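Working group on rules for two-arm handling cells, Kutatside site
Minutes of the second meeting, 6 August 2019

**Present:** the chair, the minute-taker, two people from the cell team, one from site safety, one from Skatov (visiting), one from the packing side.
**Apologies:** Ingvarsson. They sent written comments, which were read out under item 3.

## 1. Minutes of the July meeting

Agreed with one change. Under item 4, "the rules are in force" should read "the rules are in draft". The chair asked that we stop using the first wording in mails to Catelora until it is true.

## 2. Status lights

The draft says that each gripper must carry a light and that "green means safe". Site safety objected to this, as they did in July. A light can tell you that the controller thinks it is ready. It can't tell you that it is safe to put a hand between the fingers, and people new to the cell will read it that way.

The cell team said everyone on their shift knows what green means. The chair asked two of those present to write it down separately. The answers did not match.

*Agreed:* the word "safe" comes out of rule 2 and out of the wall notice. The new wording will say what state the controller is in and no more.

*Action:* cell team to supply the list of states, in plain words, before the next meeting.

## 3. Clear floor before first movement

Ingvarsson's comments say the rule is fine as it stands and that other sites manage with it. The minute-taker was asked to record that no other site was named.

The rule reads: "The work surface shall be clear before the arms are enabled." Packing pointed out that in garment work the surface has clothes on it for most of the day, so the rule as written is broken the moment anyone starts the job. The cell team replied that "clear" means clear of anything that is not part of the task. Site safety asked who decides what is part of the task, and where that is written. It isn't written anywhere.

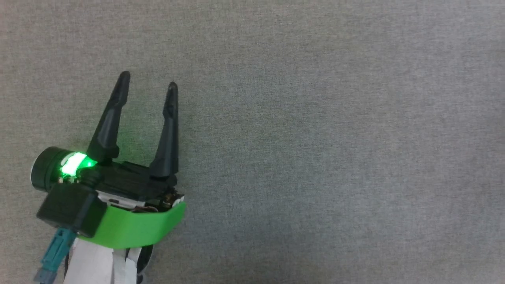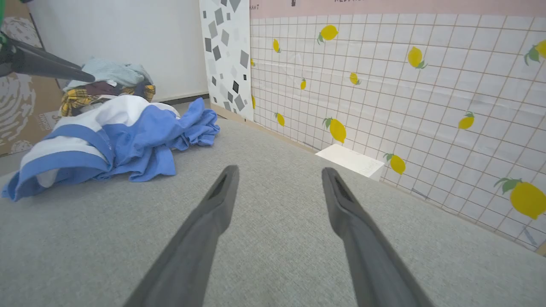

There was a long exchange about clothes in particular. Most of the draft was plainly lifted from rules for hard parts -- a crate has edges and stays where it is put, and a shirt does neither. A sleeve can trail well away from the rest of the garment, and the draft has nothing to say about that. Skatov said their own rules have the same hole and they have lived with it. The chair did not think that was an argument.

*Agreed:* rule 5 to be rewritten with a list of permitted items for each task, to be signed before the arms are enabled. Packing doubts the list will be kept up to date and asked for that to be noted.

## 4. Two arms in one space

The draft sets the least distance between the arms at 10 cm while both are moving. Nobody present could say where the figure came from. The cell team think it was copied from an older sheet. Site safety would accept a different figure if there were a test behind it, and would not accept this one without.

It was also asked whether the distance is taken from the fingertips or from the gripper body. With the fingers open the two are not the same, and the draft doesn't say.

*Action:* Skatov and the cell team to propose a test, on paper, with the measuring point stated. No figure goes into the next draft until it has been run.

## 5. Loose cables and straps

Rule 8 asks for cables to be "tidy". Not a word anyone can check. The cell team offered "fixed so that they can't catch on the load", which was preferred, though packing asked how anyone would show it.

*Agreed:* use the new wording for now and add a check by eye at the start of each shift. Site safety wants the check to be done by someone other than the person who did the fixing. Left open.

## 6. Run log

Catelora's covering letter says 1175 runs were completed under the draft rules and calls this proof that they work. The log behind it has 44 entries where the "rules followed" box is blank, and the rest were ticked by the operator doing the run. The group did not accept the letter as proof of anything except that the runs took place.

*Action:* chair to reply to Catelora and ask for the log in full, with the stoppages.

## 7. Any other business

Packing asked if the draft could be cut to 2 pages. General support, no offers to do it. Carried over.

Next meeting to be fixed once the test proposal under item 4 has gone round.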